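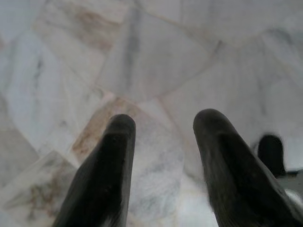
Print this page | E-mail this page

Section 4: Adding Your Class to Workby

By now your Workby school account should be up and running, and you are ready for the part most teachers look forward to, which is getting the students in! Set aside a quiet half hour for this the first time (the second class goes much faster, we promise), and have your class list handy.

1. Sign in with your teacher name and password, then click My Classes on the left side of the page.

2. Click New Class and type a name. Pick something your students will recognize, such as "Period 2 Science" – they will see this name every time they sign in.

3. Choose Import List and find your class list on your computer. Workby reads plain spreadsheet files with one student per row, first name in the first column and last name in the second.

Note: A single list can hold up to 200 students. If you are setting up a whole grade at once, split it into smaller lists and import them one after another.

4. Look over the preview. Names in red already exist somewhere in your school. Click each one and choose Same Student or New Student.

CAUTION: Take your time with step 4. Once two students have been joined into one record, their saved work is joined too, and only the Irside help desk can separate it again.

5. Click Create. Large classes may take a minute or two, so please leave the page open until the green check mark shows up.

6. Print the sign-in cards. Each card has a student's user name and a starter password, which the student will be asked to change on the first visit.

7. Open Class Storage and set a limit for each student. We start everyone at 400 MB, and that is plenty for essays, slides and a few short recordings. Art and music teachers often like to go higher.

Note: If your school also uses the Kusuma reading shelf, turn it on under Class Extras before you hand out the cards. Students who have already signed in will need to sign out and back in to see their books.

To add a student who joins later in the year, open the class and click Add One. Shared folders are covered in Section 5.

Last updated 2022-01-28

Contact Irside Support | © Irside Learning | Back to top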